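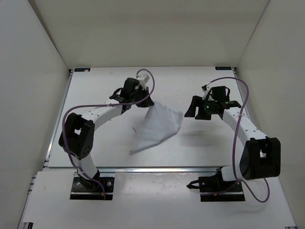 By Nighat Niazi, Jorkis Press Office
February 3, 2022

TORSIDE – Jorkis has suspended unattended operation of its Prenine two-arm cloth-handling stations after a gripper failed to release during a handover between arms. No one was injured.

The fault occurred at the Torside test site. The left arm kept its grip on a cloth after the release command, and the right arm continued its pull for 2 seconds before an operator pressed the stop button. A finger joint was damaged.

An inspection of 40 stations is under way. Until it is complete, each station will run at reduced speed with an operator present.

"The stop should have been automatic," said Gerasimos Vlachopoulos, head of product safety. "We are correcting that in the control software."

Customers should not resume unattended operation until they receive written notice from Jorkis.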